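Come Do Your Laundry Habits at Us: People Wanted for the Loltance Wash Day Study

Posted October 10, 2023 by Vasilis Papadopoulos
Filed under: Calls for participants

Hi everybody! Vasilis here, from the household chores group at Loltance. I'm looking for people who do laundry. Good at it, bad at it, doesn't matter to me one bit. If you've ever pulled a pile of shirts out of a box and shoved it into a washer while thinking about dinner, you're exactly the kind of person I want to talk to.

Back in July we put out a short survey on how people handle their wash at home, and 1,084 of you filled it in (thank you, and thank you especially to the person who wrote a full page about pillowcases). The answers were great, but a survey only gets you so far. People told us they "just sort it and throw it in," and then I'd ask my own sister how she sorts and she couldn't tell me without going to stand in front of her machine. So that's the next part. We want to stand in front of the machine with you.
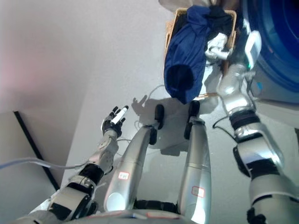 Reading time: 5 minutes

What the sessions are like

You come to Room 909 in the Omerović building in Grotach. It has a pale floor, a washer and something to hold the laundry, and that's pretty much what we'll be dealing with all session. You'll get a load of mixed clothes and household stuff - towels, socks, T-shirts, a bedsheet, one or two things that are a pain to deal with on purpose - and you'll take it from the box to the machine the way you'd do it at home. Then you take it out again and fold it, or don't fold it. If you're a "clean pile on the chair" person, go ahead and make a pile on the chair. I am one too!

After the first load we stop and chat. I'll ask things like why you checked the pockets when you did, or what made you put the sheet in first. You don't have to have a reason. "I don't know, my dad did it like that" has been my favorite answer in the practice rounds and it came up a lot.

Then there's a second load, with a small change. It might be that the box is in another spot, or the detergent is a kind you don't know, or you only have one hand free because you're holding something (those of you with babies or a phone call going will be used to this). We're really interested in the floor during this part. Socks get dropped, small things roll away, and everybody has their own way of getting stuff back up off the ground. Some people kneel down, some bend over, some use a foot to push it all in a heap first.

The whole thing takes one afternoon, with a coffee break in the middle. Coffee and snacks are on us and the cookies are decent.

What you get

We pay $64 per session, by bank transfer or gift card, your pick. If you come from out of town we'll also cover your bus or train ticket, so please hang on to it. Anybody who signs up for the home diary as well (see further down) gets paid separately for that.

Who we're looking for

Adults who do at least some of the laundry where they live. That's the main thing. On top of that I'd love to hear from:

People who live in a place with a shared laundry room
Anyone who washes for a big household
Folks who only learned to do laundry in the last year or so
People who have trouble bending, reaching or gripping and have worked out their own ways around it
Left-handers, because we had hardly any in the practice rounds

You don't need to bring your own clothes, and please don't bring detergent. If you're allergic to a certain brand or to scents, put that in your email and we'll have something plain for you.

A bit about the washer

I get asked about this, so here goes. It's a front loader, and it's blue, and people have feelings about both of those facts. If you've used a top loader all your life you'll have to get used to a door on the front, and that's fine, we'd like to see how you get on with it. I had a top loader for years and I still stand there with my hand out over the lid that isn't there.

The cardboard box gets even more comments. At home most of you have a hamper or a bag or a basket with a broken handle. We picked cardboard for the study because it's easy to move around and we can swap it out when it gets soft. You'll be working between the two, so comfy shoes are a good idea.
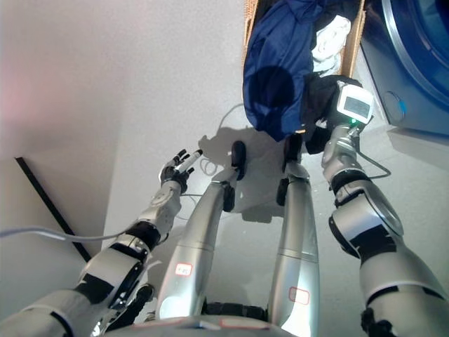
The home diary (optional)

For the second half of the study, I need people who'd be willing to keep a laundry diary for two weeks. Every time you do a wash you write down what went in, where it had been sitting before that, and anything that annoyed you. Short is fine. Long is also fine, but please stop at 2,000 words in total, I have to read all of these!

You can write it on paper or in an email, and drawings are welcome. One of our practice diarists drew a little map of everywhere in her apartment that dirty clothes ended up, and it told me more than my whole list of questions did.

You can do the session without the diary. You can't do the diary without the session, sorry - I need to have met you and seen how you work, or I can't make sense of the notes.

Getting here

The Omerović building is across from the Satum bus stop in Grotach. Go in by the side door, the one with the ramp, and take the elevator to the ninth floor. There's a toilet on the same floor and a bench in the hallway if you turn up early. If you need step-free access all the way, you've got it, and if you need anything else set up before you come, please ask.

You can park behind the building but it fills up quickly in the mornings, so I'd take the bus if you can.

Your information

We take notes and we record sound and video of the sessions, and you'll sign a form about it when you arrive. You can read the form ahead of time if you want, just ask for a copy. You can stop any time you like and you'll still get paid for the session. Your name doesn't go on anything we publish. Diaries get typed up without names or addresses and we mail the originals back to you if you want them.

How to sign up

Send an email to the Loltance chores group with "Wash Day" in the subject line. Tell me:

Your name and the best way to reach you
What kind of machine you use now, if you have one
Who you wash for
Which hand you use
Mornings or afternoons, and whether evenings work
Diary yes, no or maybe

My colleague Vasilis Dimitrov does the scheduling, so you may well get a reply from a different Vasilis than the one you wrote to. We're used to it. He'll send you a couple of times to choose from, and if none of them suit you just tell him and he'll find others.

We'll keep booking people in until the slots are gone. If you miss out this time, say in your email that you'd like to stay on the list and I'll write to you when we start on the next part, which is going to be ironing. Bring a friend if you'd like company, they can sit in on the coffee break or sign up too.

Hope to see you on the ninth floor!

Vasilis P.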